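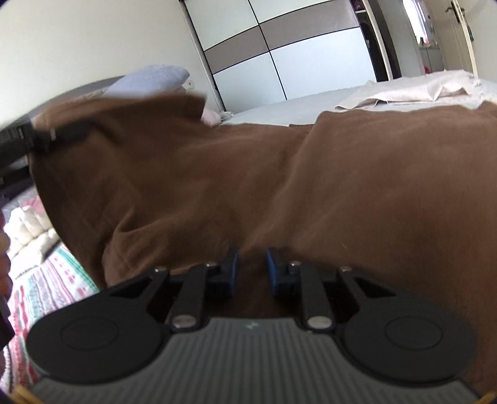
About the Dudora Memory Shelf

We collect the everyday things of Rorthorpe and the stories that come with them. Bus passes, recipe cards, a bowling league trophy with the little man snapped off, the sign from the old shoe repair shop on Urrego Street. If somebody in town used it, kept it, argued over it or found it in the attic and couldn't throw it out, we'd love to hear about it!

Dudora started as a blog. One of us worked the reference desk at the town library and kept getting questions the local history books couldn't answer (what did the ferry tickets look like? which bakery did the square donuts?). So we started posting the questions, and people wrote in with answers, and then they began turning up with shopping bags. By the end of that first year we had more things than shelf, and we moved into two rooms over the former Zullel button works. We've been there ever since, stairs and all.

What's in the collection

There are 1000 objects in the online catalog as of this March, which made us very happy, and we had cake. Every one has a photo, a short record and a story in the words of whoever brought it in. We fix dates and spellings of street names when we can check them against the directories. The rest we leave alone, and that includes disagreements. The story of the 1960s parade float now has five versions and we're fond of all of them.

Large furniture is beyond us, sorry - the stairs again. We can photograph a big piece at your house and add it to the catalog that way, and you keep it.
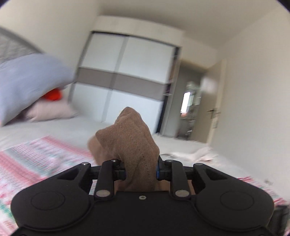 The traveling boxes

Ask any of us what we like best and you'll probably hear about the boxes. Each one holds a set of objects people can pick up and handle, a folder of stories and a stack of blank cards. They go out to schools, senior centers, the two branch libraries and once to a wedding reception, where the bride's family came from the Zullel row houses and wanted the button cards on the tables. We lend 33 boxes at the moment. School Lunch and Snow Days are booked solid through the winter, so write early if you want those. Getting Around (tickets, maps, a conductor's punch that still works beautifully) is usually easier to get.

The blank cards come back full, and those go into the catalog too.

Evenings with the shelf

Once a month we put out a table of things we can't identify and invite everyone up to have a go. Doors open at 6:30 p.m. and the kettle is on by then. So far you've solved 53 of our mystery objects, including the one we were sure was part of a loom and that was really for stretching gloves. Kids are very good at this, by the way, so bring them.

How to take part

Send us a note through the contact page with a photo and a few lines about your object. Tell us who used it and where in Rorthorpe it lived. You can give it, lend it for scanning, or just tell us the story with no object at all - we have a whole section for things people remember but no longer own, and it's some of the best reading on the site.

Visits are free. Use the Urrego Street door and ring the upper bell. The lower one belongs to the dentist.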